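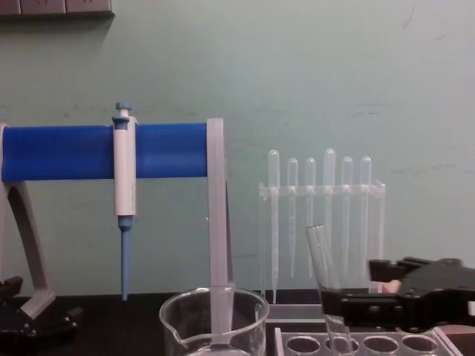 I got to the Brustau open day in the middle of the afternoon, which I'd recommend to anyone, because the morning crowd had thinned out and the people running the benches finally had time to talk. Brustau is a small lab automation outfit on the edge of Jesgate, in a building that used to handle dry cleaning for hotels, and once a year they unlock the doors and let anybody wander in. I'd come to meet Leire Aranda, who leads the team that teaches the robots to handle glassware. She was at the wet bench, the one with the black tabletop and the micropipette hanging from its blue bar, and she had her eyes on the gripper, which was holding a glass test tube at a tilt over a clear rack. "Give me a second," she said, not looking at me. I gave her a second. I gave her several, really, because I was watching too!

Once she'd turned around she was very easy to talk to. I asked why a test tube, of all things, and she laughed. "Because it's horrible," she said. "It's round, it's slippery, it's see-through. Cameras hate it. If you can do a test tube, a box of pills is a vacation." She told me that when she joined the company, they were still practicing with painted wooden dowels, and everybody felt pretty great about themselves until the dowels were swapped out for glass.

I wanted to know how many they'd broken. She called across the room to Hugo Barroso, who keeps the log, and he didn't even need to check. "1491," he yelled back. That's since the project started, and it includes the ones people dropped (Hugo insists on this, and I got the feeling there's a history there). They buy the tubes from a supplier called Lumero, who apparently sent a very nice card in December.

The tilt was the thing I kept coming back to. I'd assumed a robot would carry a tube straight up and down, like an elevator. Leire said that's how they did it at first, and it was the wrong way to learn. "You want to see it come in at an angle and fix itself," she told me. "A person does that all day long without thinking. You pick something up crooked, you straighten it on the way to the hole. We had to stop giving the robot perfect starts."

She let me try the same job by hand with a pair of long tweezers, and I was terrible at it. I missed the rack 7 times before one went in, and a kid waiting behind me sighed out loud. The kid got it on the second go.

Maite Llorente came by with coffee at that point and joined in. She's a chemist by training and spent years in a water testing lab before she moved over, so she's the one who decides what goes on the bench. I asked her whether the pipettes were there for show, and she looked a little hurt. "No, no. A real bench is crowded," she said. "You have your stand, you have your beaker, your rack of droppers. The arm has to get around all of it. If I clear everything away for the robot, then I've built a robot that works in a room I've never seen." She likes a clear acrylic rack for the same reason Leire likes glass tubes. It's hard to see against the wall, and so it's good practice.

I asked the question everyone asks, about jobs. Maite took that one too. In her old lab she'd had days of moving tubes from one rack to another until her thumb hurt, and she said she wouldn't wish it on anybody. "I never met a chemist who went to school for that part." Leire was more careful. She said she didn't know how it would go in every lab, and she'd be suspicious of anybody who told me they did.

They call the current system Bravo, a name Hugo picked and Leire says she's stopped fighting. It's had 3000 practice runs on the tube job, and next they want to start on screw caps, which need 2 arms and, in Leire's words, "a lot more patience than I was born with." I asked when. She pointed at Hugo. Hugo pointed at Maite.

By then somebody was stacking the chairs, and the kid with the tweezers was back for another turn. Leire moved over to make room and handed me the spare pair.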